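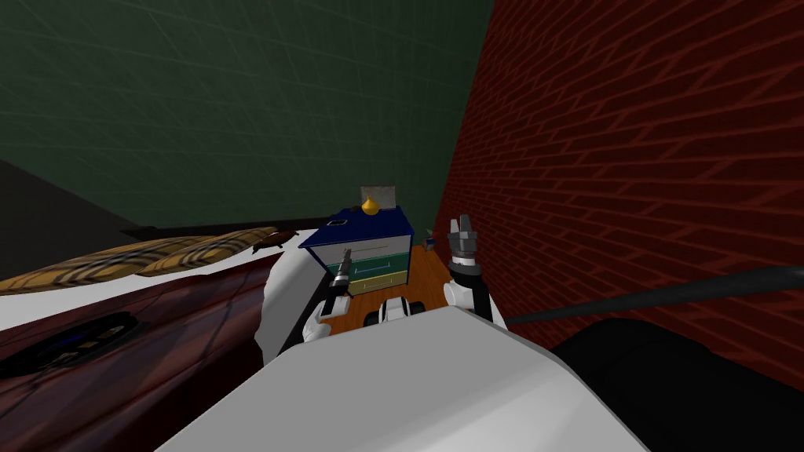 I voted early this year, on a drizzly morning in June, and I've been chewing on it ever since, so you're going to have to put up with me while I work it out here.

It was only the primary. County commission, the school levy, and a seat on the water district board that I'd guess most of my neighbors couldn't find on a map (I include myself, up until last winter). Still, I like going in person. I like the stickers and the wobbly booths, and I like walking out past the same church bulletin board I've been walking past since we moved to Suldale from Toledo. I was in and out before 8, with coffee still warm in the car.

Now, the water board. For years I voted for whoever had the nicest yard signs. I'm a bit ashamed of that, but there it is. Then came the business with Wendel Road, when the district wanted to run a new main along the ditch and tack the cost onto everybody's bill, and suddenly I cared very much who sat in those chairs. I went to 2 meetings. I'd never been to one in my life! The first was mostly an argument over the minutes from the meeting before. The second ran so late that my supper was a granola bar out of the glove box, and I drove home madder than I'd been in ages and also, I have to say, pretty happy. I'd stood up and asked a question in front of people, and I'd gotten a real answer, even if I didn't care for it.

What bothers me is how few of us bother. The incumbent won last time with 1,986 votes, in a district where you can't find a parking spot at the grocery store. That's my water bill, decided by a crowd that would look lonely in the high school bleachers. My own street could probably swing the thing if we all got up a little early one morning.

I know the reasons people give, and I've used most of them myself. You work odd hours, the kids are sick, the mailers all say the same thing and every one of them has a picture of a barn on it. And the big national races eat up all the air. I can tell you far more than I'd like about a senator three states away, and until this spring I couldn't have told you who decides when the hydrants get flushed.

So I've been trying something. When somebody at work starts in on Washington, I let them go for a while (they need to), and then I ask what they think about the levy. Usually I get a blank look. Once in a while, though, I get an earful, and those have been some of the best talks I've had all year. One fellow and I don't agree on a single thing above the county line, and we spent 20 minutes on culverts and shook hands after.

I'm not going to tell you how I voted. My mother never told us how she voted, and I suppose I've picked that up from her, along with her casserole dishes. But the general is in the fall, and the sample ballot gets posted at the library a few weeks ahead, on the board to the left of the book drop. Go have a look at the bottom half of it. I'll be bringing mine home to mark up at the kitchen table with a pencil, same as always.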